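Notes, hand comparison talk, 4/22/22

Opening: why we compared two sets of hands on the same arms. Keep this under a minute. Clodov control settings stayed fixed for both.
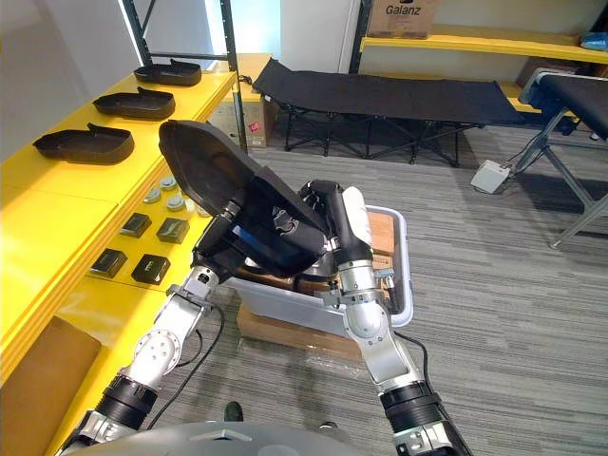 Part choice came first. We wanted something wide, thin and awkward, so everything ran on the shoe-shaped trays. With one hand clamping the lower edge and the other pressing on the side, the tray can be held at a tilt. Ask who has tried this with parallel jaws.

We use cookies to improve your visit. Accept | Manage settings

Trials: 240 per set. Prondalex hands first, Dumlao second. Say clearly that the order was not randomized. 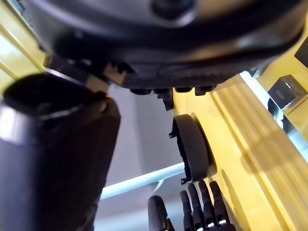
Wrist cameras next. They help most in the last 63 mm before contact – after that the fingers block the part. Mention the 115 ms delay, then move on.

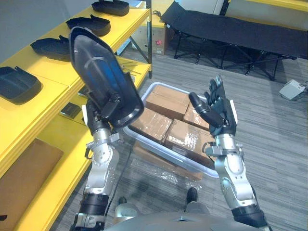

Tray held in the left hand, right hand open.

One-handed holds get their own run in September. Leave time for questions about cable routing.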